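Research > Working Papers > Materials and Craft Economies

Filed under: Natural Stone, Pricing, Small Trades

4. What the stone sellers told me about veins

I should say up front that I came into this part of the project as a person who knew how to run a price survey and knew next to nothing about marble. My plan was simple. I'd ask small stone yards how they set the price of a slab, I'd write down the answers, and I'd see whether the answers matched what they charged. By the end of the first June I had a notebook full of words like "busy," "quiet," "sleepy" and "nervous," and no idea how any of them turned into dollars.

The first person who made sense of it for me was Liviu Bucur, whose family has run the Bucur yard since before he was born. He walked me down the racks and made me guess. I got nearly every one wrong! I kept picking the slabs with the most going on, and he kept shaking his head and pulling out calmer ones with a single strong line. Brown stone was where I did worst (he sells a lot of it, mostly for bar tops and fireplace surrounds), so brown stone is what I ended up writing about.

In the yards I visited, sellers sort brown marble by three things. They look at the ground color, meaning the overall brown and how much it wanders toward tan or gray. They look at the main veins. And then they look at what Liviu calls the "lace," all the hairline stuff underneath that you only notice when you get close. The lace is where the arguments start. Some buyers read it as damage and want money off. Other buyers pay extra for it. Same slab, same light, same afternoon.

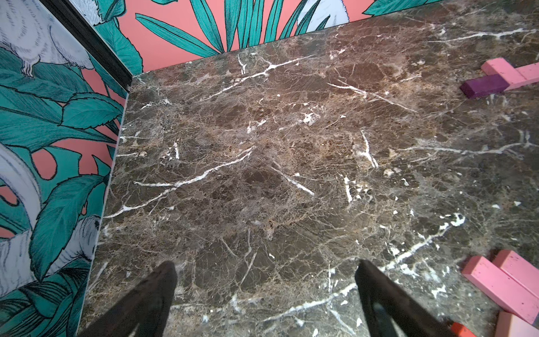

Figure 6. Dark brown marble with white veins over a network of fine hairline cracks.

I asked every seller to score slabs on a sheet I'd made, with a box for each of those three things and one for the asking price. Adeel Mohmand filled in more of these than anybody, and he also wrote long notes in the margins telling me my boxes were dumb. He had a point. My first sheet treated "number of main veins" as if more was simply more, and he explained that a second vein can drag the price down if it runs against the first one. I redid the sheet. The revised version went out to 40 yards, and 785 scored slabs came back, which is the set used in everything from here to the end of Section 6.

Now, the color of the veins. White on brown is the easy sell, and sellers quoted it faster and with less hedging than anything else in the survey. Gold is trickier. Dindo Espiritu told me he won't use the word on the phone at all, since people hear "gold" and picture something like jewelry, and then they show up and feel cheated by a warm yellowish line.

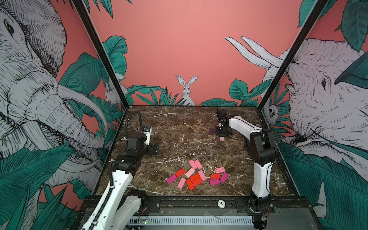
Setting is the part of the price I'd left out completely, and I only noticed when buyers kept bringing it up. A slab gets judged next to whatever is already in the room, and most people shopping for brown stone told us they were worried about it going gloomy. White and gold streaks do a lot of work against that, and so does a wall with some nerve, like the coral pink one in the picture with its big line drawings of animals and its deep green leaves. Brown marble next to that pink doesn't look gloomy to me at all (though my wife says I've lost all judgment on the matter). We ended up adding one question to the buyer form, asking what color the nearest wall was. Beige was the most common answer by a mile, and the beige people were also the ones who haggled hardest over the lace.

I want to be careful here. I can't tell you that a beige wall makes a person haggle. It could easily be that people with beige walls are fixing a place up to sell it and have a tight budget, and we didn't ask about that. Tudur Landeg, who read a draft of this section, thinks the budget story is the whole thing. I think it's maybe half. We've agreed to leave it there until somebody runs a better form than mine.
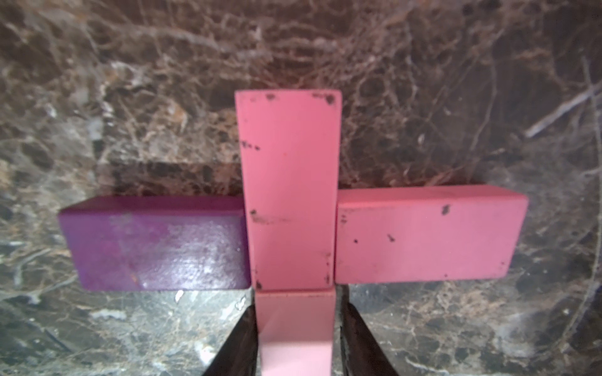 Pattern names turned out to be the messiest part of the data. Every yard has its own, and the trade names on the invoices don't help: two suppliers, Clurodik and Jorkumier, each use one name for stones I would never put side by side. So for the analysis I dropped names and had sellers sort by shape, straight, branching or cellular. Cellular is the one folks needed an example for, and the stone under the wooden blocks is the kind I mean, with pale beige and tan veins that branch and then loop back so the brown between them ends up in irregular patches. You'll also spot a bit of greyish green in the lower corners. Green like that got its own code, because sellers disagreed about it so badly that leaving it in the main color score made the score useless.

With the codes in place, the pattern is pretty plain. Straight-veined slabs had the narrowest spread of asking prices. Branching ones came next. Cellular slabs were all over the map, and the highest asking price in the whole survey, $3000, was for a cellular slab that another yard told me they'd have cut up for tile. I called back to check that one twice.

There were 8 sheets I threw out, all from the Jostlow showroom, where the scores had been copied down the column without a change. The totals above don't include them. Section 5 takes up what happens to these prices once a slab has been cut and sealed, and the buyer's form is in Appendix B.

Related papers
- Reading a Rack: How Yards Order Their Slabs
- Offcuts and Who Ends Up With Them
- Phone Quotes Versus Walk-In Quotes in Small Trades
- Sealers, Stains and the Returned Countertop
- A Short Glossary of Vein Words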